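Rain Day at the Track: How We Keep Our Things Dry

We go to the speedway near our town every season, and by my experience it rains on one race out of two. When the cars are stopped, everybody waits in the grandstand, and the wait can be long. After many wet socks I have put together my household tips for such a day. Most of them are done at home, in the kitchen and the garage, the evening before.

The bag

Use a plain dry bag with roll top, the kind that canoe people use. I have one from Grirkico, 40 litres, and it has served me for 3 seasons. Roll the top at least three times before you close the buckle. With only one roll the water finds the way inside.

Put the heavy things at the bottom and the rain jackets on the very top. I used to pack the jackets first, and then I had to take out all our lunch in the rain to reach them.

The seat

An aluminum bench stays cold long after the rain. Cut a piece from an old camping mat, a little wider than you sit, and cover the edges with duct tape so it does not crumble. A small squeegee for the shower is excellent for pushing water from the bench. Afterwards wipe with an old tea towel. Bring 2 towels, the first one will be soaked by the first bench.

Earmuffs and radio

Foam ear plugs do not like water, keep them in a pill box. For the scanner radio I use a freezer bag with zipper. The buttons can be pressed through the plastic, and the headphone cable goes out by the corner, with a bit of tape around it. If your earmuffs got wet, take off the cushions at home and let them dry separately on a rack. Do not put them on the heater, the cushions become hard and they leak the noise.

Food that survives the delay

Sandwiches with tomato are a mistake. After two hours in the bag the bread is paste. Better is a wrap with cheese and cooked chicken, rolled tight in wax paper and then in foil. Boiled eggs are also good, if your neighbours in the row are tolerant. I bake oat squares with maple syrup, which can be squeezed in the bag without great damage.

For hot drinks, fill the thermos with boiling water for 5 minutes, empty it, and only then pour the tea or the soup. My Elura thermos keeps soup properly hot until the afternoon when I do this. Please check the rules of your track about containers before you leave, because some gates refuse glass and some refuse everything.

Shoes

Rubber boots are best for the parking field, but they are tiring on the stairs. I wear old runners and carry plastic bread bags. If the socks are wet, put on dry socks, then the bread bags, then the wet shoes. It looks silly and it is very comfortable.

Back at home

Stuff the shoes with newspaper and change the paper before bed. Hang the jackets open on wide hangers, over the bathtub. Turn the dry bag inside out and leave it so until the next day, otherwise it will smell of banana for the rest of the season. The ponchos can be washed by hand with a little dish soap, never in the dryer. 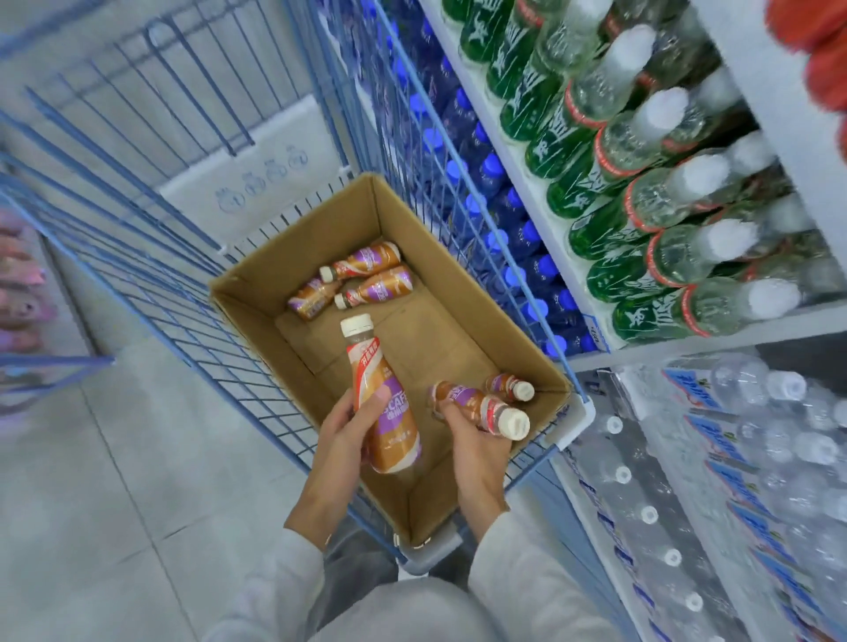
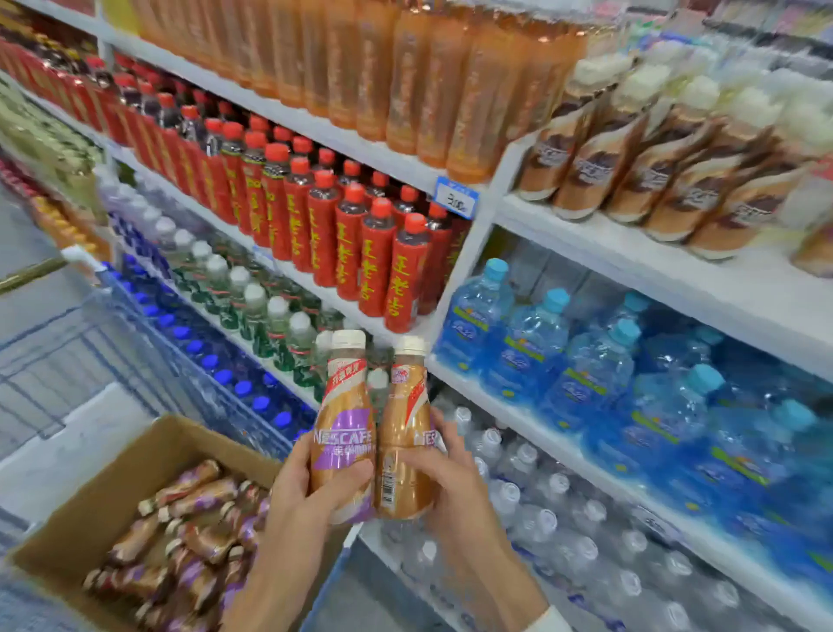 Bottled coffee, two at a time

Reading time: 3 min

One more thing for the car. Keep a large garbage bag in the trunk, open it flat under the muddy boots, and put a second set of pants for each person on the back seat. Change before you start driving. The traffic out of the field is slow anyway, and the heater of the car makes wet denim only warm, it does not make it dry.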